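Blog > Money > Small Investor Diary

Posted in August by Harish Sastry

2 comments | 170 shares

So Jenier reported on Friday and I did the thing I swore I wouldn't do, which was sit there refreshing the page until the numbers came up. I own 600 shares (bought in two goes, the second one at a much worse price, thanks for asking).

Revenue was up, the payroll software side did really well, and the stock still dropped before I'd finished reading the first page! My friend Padmavathi Pai texted me "sell?" and I texted back "no idea" - that's the level of expert analysis you get on this blog.

What bugged people, as far as I can tell, was the outlook. Customers are taking longer to sign, and the Nandari purchase is going to cost more to fold in than they said last spring. Fair enough. But the renewals looked healthy to me, and renewals are the whole reason I bought in.

I listened to the call as well, all of it, and the CFO said "disciplined" so many times I started to feel disciplined myself.

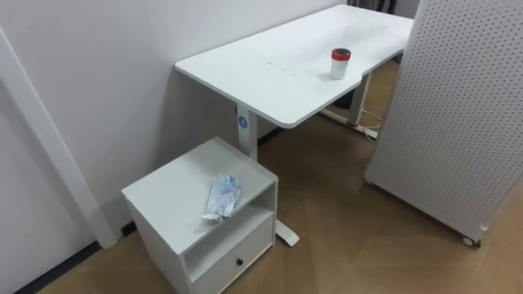 White desk, white cup, red lid.

Anyway, I'm holding. I thought about adding a bit more and then remembered how my last "bit more" went, so the cash stays put until Lobo reports. They sell to a lot of the same customers, and if they're seeing slow signings too then I'll feel better about Jenier and worse about everything else.

Erlinda, I know you asked about Sturncombe - I haven't read their report yet. Next post!

Share this post | 2 comments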